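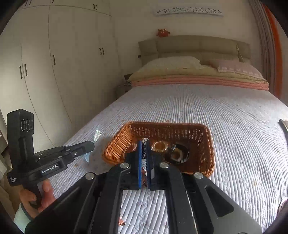 Das Korb-Prinzip - ein kleiner Thread übers Aufräumen

Sumathi Nambiar · April 2022
Kategorie: Wohnen & Ordnung

1/ Ich bin ja spät dran mit dem Frühjahrsputz, aber seit ich mit EINEM Korb durch die Wohnung ziehe, macht mir das richtig Spaß! Geflochten, orangebraun, mit Rautenmuster an den Seiten. Kommt aufs Bett und dann geht's los.

2/ Warum aufs Bett? Weil ich abends schlafen will. Was bis dahin noch auf der Decke liegt, muss irgendwohin. Funktioniert bei mir besser als jede App (und ich hatte viele Apps).

3/ Regel eins: Kleinkram zuerst. Klebeband, Batterien, Haargummis, einzelne Schlüssel. Alles, was sonst von der Kommode aufs Fensterbrett wandert und wieder zurück.

4/ Regel zwei: Knisterzeug sofort aussortieren! Folien, Tütchen, zerknüllte Verpackung. Unfassbar, wie viel davon in einem Schlafzimmer wohnt. Bei mir hängt dafür ein Beutel an der Türklinke.

5/ Thu Lý hat mich im März auf die Idee mit dem Flechtkorb gebracht. Vorher hatte ich eine Kiste mit Deckel, und na ja - Deckel zu, Problem weg, drei Monate später dasselbe Problem mit Staub drauf. Ein offener Korb guckt einen an.

6/ Wichtig: nicht zu groß kaufen! Ist er voll, wird er geleert, und zwar bevor das nächste Zimmer drankommt. Ich hab im Flur gemogelt und es sofort bereut.

7/ Weil schon drei Leute gefragt haben: Staub aus dem Geflecht geht super mit einem alten Rasierpinsel raus. Trocken, immer an der Raute entlang. Herrlich meditativ!

8/ Morgen ist die Küchenschublade dran, DIE Schublade. Wer macht mit? Schreibt mir gern, was bei euch als Erstes im Korb landet, ich lese alles!

950 Mal geteilt · 2.722 Kommentare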